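Call for Participants: Hand-Held Gripper Open Day and Home Demonstrations

Posted by: Predeck, Household Manipulation Group
Location: Dirnum workshop, plus private homes within the Dirnum area
Period: January
Status: Open

Summary

Predeck is looking for adults to take part in its January open day and in the home demonstration sessions that follow it. Participants use a pair of hand-held grippers to carry out ordinary household tasks while a camera mounted on the tool records the motion. The recordings are used to train the arm controller developed under the Montes project. No background in robotics, programming or engineering is required.

There are two ways to take part. Attendees come to the open day only, watch the demonstration and try the tool if they wish. Operators attend the open day, complete a training block and then record tasks in a home, either their own or one arranged by Predeck. Please state on the form which role you are applying for.

Open day program

Doors open at 9:30 a.m. The program runs as follows.

9:45 a.m. Check-in and safety briefing. Consent forms are signed at this point.
10:15 a.m. Demonstration of the Grorau arm on a tabletop sorting task. The arm runs on a controller trained only from hand-held recordings. Failed attempts are left in and are not restarted by staff.
11:00 a.m. Hand-held gripper practice in groups.
12:30 p.m. Lunch, provided.
1:15 p.m. Walkthrough of the recording and review process, from raw video to accepted episode.
2:00 p.m. Questions. Operator applicants stay for the training block, which ends at 4:30 p.m.

The Grorau arm operates inside a marked floor area. Visitors stay outside the line while the status lamp is lit. Groups can move between stations during the practice session but not during the arm demonstration.

The work

An operator holds one gripper in each hand and performs a short task from a task card. Typical cards include picking up packaging, moving a bowl, folding a cloth, closing a drawer and sorting small items by size. Each attempt is called an episode. An episode starts with the jaws open and in view, and ends when the operator releases the last object and withdraws both tools.

Sessions take place in lived-in rooms. Furniture, bedding and kitchen goods stay where the household keeps them, and the operator clears only what the card calls for. Background variation is a requirement of the data set. A plain table against a plain wall is already well covered by workshop recordings, and further episodes of that type will not be accepted from home sessions.

Soft surfaces are of particular interest for this round. Beds, cushions and covered benches shift under contact, and light objects on them are harder to pinch cleanly. Wrappers and torn packaging are included on several cards for the same reason: they deform, they reflect light, and the grip point has to be chosen again each time.
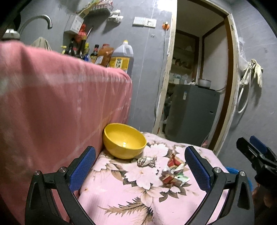

Requirements

Age 18 or over.
Able to hold a light tool in each hand for short periods, with breaks.
Normal or corrected vision.
Able to follow written task cards in English.
For operators using their own home: written agreement from every adult living there.

Left-handed applicants are welcome, as the tools are symmetrical. Applicants with a current wrist, elbow or shoulder injury should wait for a later round. Experience in cleaning, kitchen work, packing or caregiving is useful but is not scored.

Time and payment

The operator commitment is 600 accepted episodes, spread over January at times agreed with the session coordinator. Operators are paid $784 on completion of the full set. Operators who withdraw early are paid in proportion to the number of accepted episodes. The training block is paid separately at the hourly rate given in the agreement. Attendance at the open day itself is unpaid.

An episode is rejected if the fingers leave the view for most of the task, if an object is moved by hand instead of with the gripper, or if a face is visible. Rejected episodes can be recorded again.

Privacy

Recordings show the interior of the room in use. Before a session, remove or cover mail, family photographs, screens and medication labels. Audio is not recorded. A household may ask for its recordings to be deleted at any time before they are released to the Montes training set.

How to apply

Complete the participant form on the Predeck website and quote reference 564. Include your preferred role, the times you are available in January and, for home sessions, a short list of the rooms you can offer. Do not send photographs of your home at this stage.

Open day places are confirmed by email. Operator places are confirmed after the training block.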